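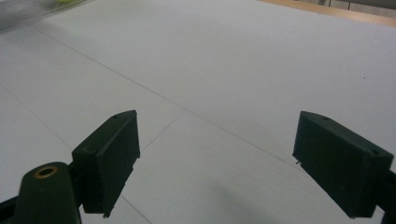

Cuaderno de taller – mesa de pelotas
11 de marzo de 2020

Montaje

Tablero blanco puesto encima de la mesa de madera. Las líneas de las juntas se notan poco, pero sirven para orientarse: la bandeja se alinea con la de la izquierda y las pelotas salen del panel central. Antes de empezar he pasado un paño en seco. Siguen quedando motas pequeñas que no salen así; la próxima vez, paño húmedo y esperar a que seque.

La mesa cojeaba de la pata del fondo. He puesto un taco de cartón doblado y de momento aguanta. Si alguien la mueve, que recoja el taco y lo vuelva a poner, porque con la mesa inclinada las pelotas se van hacia el pasillo y no hay forma de trabajar.

Material

Bandeja de plástico transparente, de paredes altas y esquinas redondeadas. Dos pelotas de tenis del bote que ya estaba abierto. El bote nuevo se queda en el armario hasta mayo, para tener pelotas con presión cuando repitamos la serie de Lumenta.

He apuntado el lote de la bandeja en la hoja de Zullcombe, fila 214. En esa fila había un comentario antiguo sobre una bandeja opaca que ya no usamos; lo he borrado.

Qué se hace

Recoger la pelota del tablero, llevarla a la bandeja y soltarla dentro. Después la otra. Se vacía la bandeja, se vuelven a colocar y se repite. La colocación inicial cambia en cada vuelta: una vez juntas, otra separadas, otra con una de ellas cerca del borde. La bandeja también se puede mover un poco, pero hoy la he dejado a la izquierda para no mezclar dos cambios el mismo día.

Primera tanda

La bandeja la he puesto a ras del borde y se me ha ido corriendo hacia fuera según pasaban las vueltas. No llega a caerse, aunque cuando vuela un poco sobre el borde cualquier toque en la pared la levanta del otro lado. He parado a recolocarla dos veces y he perdido el ritmo.

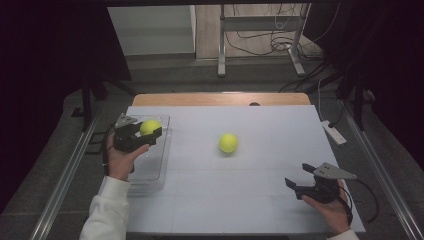
También conviene decidir desde qué altura se suelta. Desde arriba la pelota bota en el fondo, da en la pared y a veces sale. Bajándola hasta pasar el borde de la bandeja se queda dentro, pero es más lento y hay que tener cuidado de no arrastrar la pared al retirarse. Para la serie larga propongo lo segundo. Quien quiera probar lo primero, que lo anote aparte, en la columna de observaciones, y no mezcle los tiempos.

El fieltro de una de las pelotas está más levantado que el de la otra. Esa rueda menos en el tablero y es más cómoda de recoger. La he marcado en la costura con un punto de rotulador al terminar, para saber cuál es cuál mañana.

Segunda tanda

Unas 10 vueltas seguidas sin parar. Mejor que por la mañana. Le he puesto a la bandeja una tira de masilla adhesiva debajo, en la parte que apoya, y ya no se corre. La masilla deja un cerco gris en el tablero que sale con alcohol.

Las pelotas pegadas una a otra siguen siendo lo peor: al ir por la primera se empuja la segunda y hay que ir a buscarla a la otra punta. Si se entra de lado, con la segunda pelota por detrás, se mueve menos. Lo he probado pocas veces y no me atrevo a darlo por bueno.

El orden también influye. Empezando por la más lejana se pasa por encima de la otra con la pelota cogida, y un par de veces la he rozado. Empezando por la cercana queda el camino libre.

Sala

Las cortinas, cerradas toda la sesión. Con una abierta entra el sol de la tarde y el tablero blanco deslumbra bastante. Los cables del suelo, al fondo, siguen hechos un ovillo – hay que sentarse un rato con bridas y separarlos, y no va a ser hoy. La regleta la dejo donde está, al otro lado del perfil de aluminio, que ahí no estorba.

Pendiente

Pedir a Fetitz otra bandeja igual. La que tenemos ya va teniendo rayas en el fondo.
Preguntar en Gendotness si les queda tablero del mismo blanco, por si hay que cambiar este.
Cambiar el taco de cartón por uno de goma.
Copiar las observaciones de hoy a la hoja común. Las de la primera tanda están a lápiz y se leen mal.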